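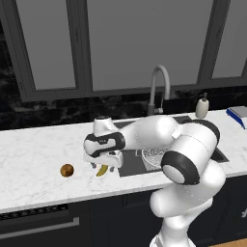
大理石台面上，水槽边的一根小香蕉。

为“适量”说几句话

2022-05-22

我的母语里没有“适量”这个词。我们有“一些”，有“不太多”，有“够用的”，可是没有一个词能单独站在盐的后面，让读者自己去想。第一次在中文菜谱上看见“盐适量”的时候，我以为是印刷厂漏掉了数字。我翻到下一页，下一页写的是“酱油少许”。再下一页是“葱花若干”。那时我学中文已经十一年，读过小说，读过报纸，也读过租房合同，却被一盘炒土豆丝难住了。

当时我很生气，后来我的看法慢慢变了。在这篇文章里，我想为“适量”辩护，也想说明在哪些地方我不愿意为它辩护。

先交代我的立场从哪里来。我住在克拉莫唐斯（Clamotance），一个不大的城市，有一条河和两座桥。我在这里做文字翻译，主要翻译说明书和商业信件，也翻译食品包装。最近几年，我给一份叫 Meter 的饮食刊物翻译中文菜谱。这份刊物的名字就说明了它的态度：它相信尺子。编辑部给所有译者发了一份格式要求，其中一条写着，一切用量必须有数字和单位，不接受模糊的说法。我第一次交稿，退回来的时候页边全是问号，每一个问号都对着一个“适量”。

我照做了。我去厨房，把菜做了一遍，把盐称了一遍，然后在“适量”的位置写上克数。稿子发表以后，我觉得自己做了一件不太诚实的事情。原来的作者没有说过那个数字。那个数字是我的，是我的锅、我的舌头、我那天买的土豆决定的。读者却会以为，它来自一个很远的地方，带着那个地方的权威。

做翻译的人对这种事比较敏感。如果小说里写“她站了一会儿”，我不能译成“她站了四分钟”。没有一个编辑会要求我这样做。可是到了菜谱，大家都觉得应该把“一会儿”换成四分钟，而且认为这样更忠实。

支持数字的人有很好的理由，我尽量公平地把它们写出来。

第一个理由是新手。一个从来没有做过饭的人，看见“适量”两个字，得不到任何帮助。他不知道适量是一勺还是一碗。告诉他“凭感觉”，等于告诉一个不会游泳的人“凭浮力”。我同意这个理由，我自己就是那个新手。我做的第一盘麻婆豆腐，花椒放得太多，吃完以后半个晚上说话都不清楚。

第二个理由是烘焙。面包和蛋糕的确需要数字。我家附近有一家面包店叫 Michalík，墙上贴着配方表，字很大，从柜台外面也能看到：面粉、水、盐、酵母，全部用克。我从来没有听说有人对这张表不满意。面团进了烤箱就不能再尝了，决定都要提前做好，所以数字在这里是有道理的。我不打算为“酵母适量”辩护。

第三个理由是公平。会做饭的家庭里长大的孩子，从小站在灶台旁边看，“适量”对他们来说是清楚的。没有这种家庭的人，只有书。如果书也说“适量”，那么书就只是写给已经会的人看的。这个理由我认为最重，我想了很久，到现在也没有完全把它放下。

可是我注意到一件事。有了数字以后，我们并没有把新手教会，我们只是让他暂时不需要会。

前年十二月，我买了一台厨房秤，牌子叫 Prelero，可以和手机连接，菜谱里的每一步都显示在屏幕上。放盐的时候，屏幕上有一个圆圈，盐够了，圆圈变成绿色。我很喜欢它。整个冬天我都在用，菜做得不坏，几乎没有失败。到了春天，秤的电池没有电了，我想等周末再去买，先凭记忆做一道已经做过许多次的汤。我站在锅前面，发现自己不知道应该放多少盐。我知道屏幕上的数字，但是不知道那个数字在手里是什么样子。更奇怪的是，我没有想到可以尝一口。整个冬天，我一次也没有在做的过程中尝过汤，屏幕没有这一步。

我不想责怪一台秤。它做了它答应的事情。我想说的是，一个习惯如果没有地方练习，就会消失得很快，而“适量”这个词正好给这个习惯留了一个地方。它对读者提出一个要求：请你停下来，请你尝一尝，然后请你自己决定。它看上去省掉了一个信息，其实它给了一个命令，只是这个命令很有礼貌，所以外国人常常听不出来。

我的中文老师曾经批评我，说我太喜欢在词典里找一个词的“真正意思”。那时我把“差不多”翻译成“误差在可以接受的范围之内”，全班都笑了。我那时不懂他们笑什么，我的翻译一点也没有错。现在我大概明白了：“差不多”里面有一个说话的人，也有一个听话的人，两个人互相相信对方知道那个范围在哪里。我的翻译里一个人也没有，只有范围。“适量”也是这样。写菜谱的人相信读者有舌头。

有人会说，这是把懒惰说成信任。写书的人不愿意称，就写“适量”，读者还要感谢他。我承认，有这样的作者。我手边有一本旧菜谱，封面已经掉了，里面有一道红烧鱼，材料是“鱼一条，调料适量”，做法是“如常法烧之”。这样的菜谱等于没有写。我想，即使是很会做饭的人，也只能从里面知道世界上有一道菜叫红烧鱼。如果用这本书来反对我，我没有话可以回答。

所以我需要说得准确一点。在我看来，“适量”有好的用法和坏的用法，而且这两种用法可以分得比较清楚。

好的用法有一个条件：读者能够在当时就知道自己放得对不对。汤里的盐可以尝，凉菜里的醋可以尝，炒菜的油可以看，和面的水可以用手摸。在这些地方，读者身上带着一件比秤更合适的工具。我说更合适，没有说更精确。秤能知道盐有多重，却不知道今天的白菜甜不甜，也不知道客人里面有没有老人。

坏的用法，是读者要等到结果出来才知道错了，那时已经没有办法改。腌肉的盐是这样，泡菜的盐更是这样，放少了会坏，这已经不是口味的问题，是健康的问题。烘焙我已经说过。还有一些我一开始没有想到的，例如凉粉。凉粉的水和粉的比例如果不写，读者只能得到一盆糊或者一块橡皮，而且要等几个小时才知道是哪一种。在这些地方写“适量”，我认为是不负责任的。

还有第三种情况，在两者中间：可以尝，但是读者不知道应该尝到什么味道。我做麻婆豆腐的失败就属于这一种。我尝了，我觉得很麻，可是我以为它就应该这么麻。这时候数字能帮助我，但是一句话可能帮助更多。如果菜谱上写“麻味应该在辣味之后到，不应该盖住豆豉的香”，我就有了一个方向。可惜这样的句子很少。大家争论的时候，好像世界上只有两种菜谱，一种写三克，一种写适量，很少有人提到还可以描写味道。

描写味道是困难的，这一点我从工作里知道。数字很容易翻译，“适量”也不算很难，最难的是“鲜”，是“醇”，是“爽口”。Meter 的编辑曾经把我稿子里一句“汤色要清，喝下去嘴唇有一点黏”整句删掉，换成了“熬煮两小时”。我写信去问，编辑很客气地回答说，读者需要可以执行的内容。我理解他们的难处，版面很小，一道菜只有三百个词的位置。但是我也觉得，“嘴唇有一点黏”是完全可以执行的。读者有嘴唇。而两小时，在大火和小火上，在厚锅和薄锅里，完全是不同的东西。

从这里我想谈到一个比厨房大一点的问题，希望读者不要觉得我走得太远。

我们这个时代很喜欢把“适量”换成数字，不只是在吃的方面。走路要走多少步，水要喝多少杯，睡觉要睡多少小时，陪孩子读书要读多少分钟。我自己也给学习中文定过数字，每天记十个生词，写在小本子上，记完就打一个勾。这个办法我坚持了很长时间，它有用，我不否认。但是我记得有一天，我在车站听见两位老太太用中文吵架，吵得非常精彩，里面至少有四五个我不认识的说法。我没有停下来听，我急着回家去背我的生词。那天的本子上有一个勾。老太太们用的那些说法，我后来再也没有遇到过。

数字给人一种做完了的感觉。“适量”不给这种感觉，它让人一直有一点不安心：够了吗？是不是再来一点？我以前觉得这种不安心是缺点，认为好的说明应该把它消除掉。我翻译的说明书都以消除它为目标，拧紧到什么程度，间隔多少毫米，全都要写清楚，写不清楚会有人受伤。可是做饭、学语言、照顾一个生病的人，这几件事里面，那一点不安心恰好是注意力的来源。人放心了，眼睛就离开锅了。

我的一位亲戚前年照顾她的母亲，医院给了一张纸，上面写着每天的饮水量。她把这张纸贴在冰箱上，严格地照着做，这是对的，医生的数字应该照着做。但是纸上也有一行小字，写着“视情况调整”。她问我这句话用在哪里，好像这句话是一个多余的零件。我当时也没有回答好。现在我会说，这句话大概是整张纸上最难做到的一句，它要求她每天看着她的母亲，看天气热不热，看嘴唇干不干，有疑问就打电话。医生也需要他的“适量”，不过他比写菜谱的人谨慎，先给了一个数字，再给了一个“视情况”。

这个顺序，我觉得菜谱可以学习。

我不赞成回到“如常法烧之”的时代，也不赞成像 Meter 那样一个模糊的字也不留。我的建议很朴素，可能有些读者会觉得没有必要写这么长的文章来说它。凡是放进去就不能改的材料，写数字。凡是可以随时尝的，先写一个偏低的数字，再写“尝一尝，酌情添加”，如果版面允许，再加一句话，说明应该尝到什么。凡是只跟个人喜好有关的，例如最后的香菜和辣油，就写“适量”两个字，不要解释，也不要感到惭愧。香菜写成“八克”，我认为是对香菜的误解，也是对不吃香菜的人的误解。

我把这个建议寄给过编辑部。他们接受了第一条，对第二条说要讨论，对第三条没有回答。后来几期里，我的香菜有时候是“一小把”，有时候是“五克”，看来不同的人在改我的稿子。“一小把”我很满意。它也是一个很好的量词，大小跟着手走，手大的人往往锅也大。

说到量词，请允许我再说几句。外国人学中文，最怕的就是量词。一条鱼，一头蒜，一根葱，一块姜，一瓣蒜。我背这些的时候很痛苦，不明白为什么蒜要有两个量词。开始做饭以后就明白了，“一头”和“一瓣”差得很远，弄错一次就不会再错。我有一次真的弄错过，那天家里的窗户开到很晚。所以中文菜谱并不像我的编辑以为的那样模糊。“姜一块，拍松”，这五个字里面有形状，有动作，有结果，只是没有重量。它选择了告诉我别的东西。用克来写，“姜十五克”，重量是有了，我却不知道应该切片、切丝，还是拿刀背去拍。两种写法都漏掉了一些东西，我们比较习惯看见前一种的漏洞，很少看见后一种的。

我也想过，我的辩护里面是不是有一种外国人的浪漫。人在别人的语言里，容易把普通的东西看得很美。一个在中国长大的朋友读了这篇文章的初稿，对我说，“适量”就是“适量”，没有那么多意思，写的人多半什么也没有想。这很可能是真的。我也不会在写“你好”的时候去想对方好不好。但是一个词的作用，不完全由写的人当时有没有想来决定。它放在那里，读者就要对它做一点什么。我对它先是生气，然后称重，然后才学会尝，这个过程是真实的，即使作者只是随手一写。

还有一个反对意见，来自我自己。我现在能够欣赏“适量”，可能正是因为我用过那台秤，用了整个冬天。绿色的圆圈虽然没有教我尝味道，却让我不害怕进厨房。假如一开始就没有数字，我也许在花椒事件以后就放弃了，今天还在吃外面买的三明治。所以我不能对新手说，把秤扔掉。我能说的只是，用秤的时候也尝一口，把嘴里的味道和屏幕上的数字放在一起记住，过一段时间，试着先放盐，再看数字。我现在就是这样做的。有时候差得很多，尤其是糖，我的手好像对糖特别大方。

电池我后来还是买了。秤放在面粉旁边，做面包的时候用，发面的时候也用。做汤的时候，我把它推到一边，拿一把小勺子，放一点，尝一下，再放一点。这样比较慢，汤的味道也不是每一次都一样，上个星期的那一锅就淡了。我的家人没有说什么，自己拿了盐罐，加了他们的适量。

下一期 Meter 的稿子，是一道醋溜白菜。原文写的是“醋适量，沿锅边淋入”。数字我已经试出来了，写在草稿的旁边，用铅笔。“沿锅边”三个字我打算保留，如果他们又要删，我会再写一封信。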